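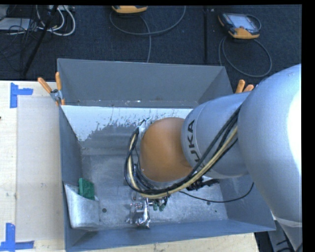
Robot arm with an orange wrist, reaching into a gray metal bin.

Wanted: people who watch TV talent shows and don't believe half of it

Grutow is looking for 28 viewers to take part in a panel on televised singing contests. If you think every sob story is real and every phone vote settles things fair and square, you are welcome to apply, but we already have plenty of you. We're short on doubters.

What we're trying to find out

Everybody has a theory about these shows. The producers pick the winner in week one. The singer who goes on last always gets through. Hometown voters carry weak contestants for a month and then lose interest. We've read all of these on message boards, usually typed in capital letters, and hardly ever with anything behind them. We'd like to test a few, and we are as suspicious of our own hunches as we are of yours.

Last season we ran an open survey on the Neves site and got 765 replies. Most of them said "fix" somewhere. Very few said who fixed what, or how. A survey like that tells you people are annoyed, and we knew that already. So this time we want fewer people, watching properly and writing things down before the results are read out.

What you would do

Watch each live show of the coming season of Nodgate, start to finish, as it airs. Catch-up viewing doesn't count, and neither does following the clips on your phone.

Fill in a form during the show. It asks who you think will go, who you would send home yourself, and what you noticed about the running order, the song choices and the judges' comments. The form locks before the results show starts, so there is no going back to look clever.

Join 2 group discussions online, one early in the season and one after the final. These start at 7 p.m. Eastern and can get loud.

Who can apply

You need to be 17 or older. Under-18s need a signed form from a parent or guardian. You should have watched at least one full season of any singing contest. You can't work for a broadcaster, a record label or a talent agency, and you can't be related to a contestant. Yes, we ask, and yes, people have tried.

Voting is up to you. We don't pay for votes and we won't tell you who to vote for. If you run a fan account, say so on the application. It won't rule you out.

What you get

A gift card after the final, provided you've handed in a form for every live show. Miss one with a decent excuse and we'll still pay. Miss three and we won't. There are no studio tickets, no meet and greets, and no chance of your name being read out on air. Anyone offering you those things in our name is lying.

You'll also get the full write-up, including whatever makes us look foolish. We don't promise it will prove anything. A single season is a small thing to hang a theory on.

How to apply

Send a short note to the panel desk at Grutow, Elwood office, by the end of May. Tell us which result you have never accepted, and what it would take to change your mind. If your answer to the second part is "nothing," please think about whether this is for you.

We reply to everyone, though not quickly.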